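Spanish in the Kitchen: Labels, Tape and Other Tips
Updated Dec 28, 2023

Every list of language tips has the sticky note one. Put a word on every object in the house and you'll soak up the vocabulary while you wait for the toast. I have tried this in two kitchens and I'm not convinced. You stop seeing the notes within a week, the same way you stop seeing the magnet from the dentist. Some of it can be rescued, though, and the tips below are the ones I still use.

Label fewer things

The Dakden pack comes with 500 printed labels. I don't own 500 kinds of anything. By the second sheet you are sticking "el embudo" on a funnel you use when you make jam, and it goes back in the drawer where you won't read it. Pick one zone, say the sink or the stove, and label only that. When you can say the words with your back to them, take the labels down and move on.

Always write the article

A label that says "cuchara" has taught you half a word. Write "la cuchara" (spoon), "el tenedor" (fork), "el cuchillo" (knife). Some packs print the article in tiny gray letters, others leave it off and use pink and blue paper. I have yet to meet anyone who remembers in conversation what color the paper was. Write it out, same size, same pen.

Watch out for these:
- el agua (water): takes "el" but is feminine, so el agua fría
- la sal (salt): feminine
- la leche (milk): feminine
- el aceite (oil): masculine
- la sartén (frying pan): feminine in Spain, but you will hear "el sartén" in much of Latin America
- el azúcar (sugar): usually masculine, often treated as feminine too, and people will tell you firmly that only theirs is right

Put a verb on it

Nouns are the easy part, and a kitchen full of nouns gives you nothing to say. I put the verb under the noun and use the whole phrase when I do the job.

abrir el grifo – turn on the faucet
cerrar el grifo – turn off the faucet
fregar los platos – wash the dishes (Spain)
lavar los platos – wash the dishes (everywhere)
secar los vasos – dry the glasses
cargar el lavavajillas – load the dishwasher
vaciar el lavavajillas – empty the dishwasher
poner la mesa – set the table
quitar la mesa – clear the table

Say it in the first person: abro el grifo, lavo los platos, seco los vasos. Then put yesterday's chores in the past: abrí, lavé, sequé. The "qu" in sequé trips people up. It is only there to keep the hard c sound, so you won't hear anything odd, you'll just spell it wrong. Same with cargué.
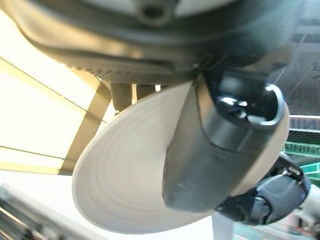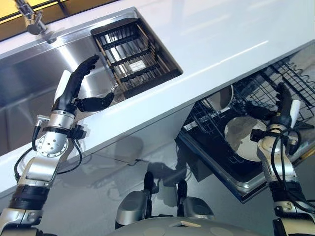
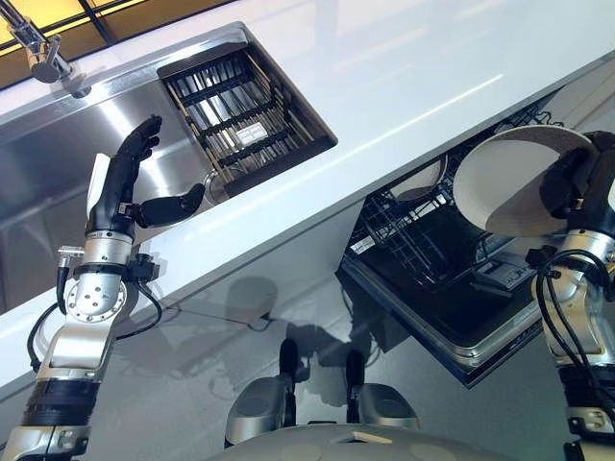

Second and third pictures: el fregadero (sink) and el grifo (faucet).

Check which country your labels come from

This is my main complaint about ready-made sets. The sink is "el fregadero" in the book I learned from, but "la pila" and "el lavaplatos" are both used for it depending on where you are. And "lavaplatos" also means dishwasher. Faucet is "el grifo" in Spain, "la llave" in Mexico, "la canilla" in Argentina. The refrigerator is la nevera, el frigorífico, el refrigerador or la heladera. A sticker with one word on it looks very sure of itself.

Cirilo Cárdenas, who taught the evening class I took in Condine, wouldn't let us write down any kitchen word without a country next to it. I thought he was being fussy. Then I asked for "la pila" in a hardware store and was shown the batteries. I now pencil ES, MX or AR in the corner of the label. If you have one person you mostly want to talk to, ask what they call it and forget the rest for now.

Tape and stickers: what comes off

Paper notes curl and drop into the dishwater. The labels that claim to be "kitchen proof" stay up, and then keep staying up. Nava tape is what I settled on. It lifts off a painted cabinet door without taking the paint, at least off mine. Try a bit on the inside of a door before you believe me. For leftover glue, rub in a little cooking oil, leave it while you do something else, and wipe with dish soap. Not on bare wood, it stains.

Don't stick anything on or inside the oven, and keep paper well away from the burners. You can learn "el horno" without a label.

Pencil or a laundry marker for the writing. Ballpoint skids on the tape.

Timers

Set the kitchen timer and talk until it rings. Describe what you're cooking, badly if need be. Pelo las patatas, pico la cebolla, falta sal. It feels silly, and I would still put it ahead of any app. I did the whole Allbridge kitchen course in August, all 1002 words of it according to the screen at the end, and came out able to recognize "colander" and unable to ask for one. (El colador. It is also the strainer.) The course kept giving me points for tapping a picture of a lemon.

Recipes

Shopping lists work better than recipes, in my opinion. Recipes are full of commands and "se" forms you don't need on day one: se añade, se mezcla, se deja reposar. Good to know, but you won't say them to anyone. A shopping list you write, read in the store and cross out.

If you do want a recipe, choose a dish you can already make. You'll guess most of it and only look up what surprises you. Skip the ones translated from English, where the cups have been turned into odd numbers of grams.

A few you may be saying wrong

- el plato is a plate and also a dish, in the sense of a meal
- la copa has a stem, el vaso doesn't, la taza has a handle
- el bote can be a jar or a can in Spain, a boat or a trash can elsewhere
- caliente is hot to the touch, picante is hot as in chili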